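The crosswalk bill, and what I learned by going

I have lived in this state my whole adult life and until this month I had never watched one of our laws get made. I'd assumed it involved more standing up.

The bill I went to see would raise the fine for failing to stop for a person in a crosswalk and put points on your license the second time you're caught. I walk to work down Breritum Avenue, where drivers treat the painted stripes as a kind of folk art, so I had feelings. I typed them up, got them under the limit (you get 3 minutes, and a little light goes yellow when you're boring people) and took the morning off.

The hearing was set for 9:30. At 9:30 there were two lawmakers in the room and one of them was looking for his glasses. We got going a bit after ten with a different bill entirely, on the labeling of used boat trailers, and I now know more than I wanted to about used boat trailers.

Nisreen Awad spoke first on ours. She was hit on her bike outside the Evangelista bakery two summers ago and the driver paid $100, the same as my neighbor Yannick paid for putting his couch on the curb a day early. She said it in a very even voice and sat down with time left over. I'd have voted right then.

Then came a man from a delivery trade group who supported safety in all its forms except this one. His worry was that "stop" was unclear. He'd prefer "yield with due regard." A member asked him what due regard looks like from the sidewalk and he said he'd get back to her in writing.

I was seventh on the list. My page had a joke in it that I'd been proud of at the kitchen table and I read it to a room in which one person was eating yogurt. The yellow light came on during my second paragraph. Still, the chair thanked me by name and got most of Obeidat right.

There was no vote. The bill was "held for further discussion," and the clerk told me kindly in the hallway that this could mean June or could mean never. The amended version takes out the points and keeps the fine, which seems backward to me. People with money don't mind a fine. Everybody minds points.

If you want to write to the committee, include the bill number and your street address, or it goes in a pile. I'll post again if it gets another date. I'm keeping the joke in. 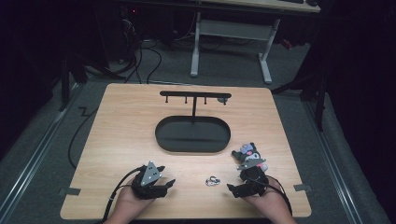 Black metal stand with three pegs and an oval tray, on a light wooden tabletop.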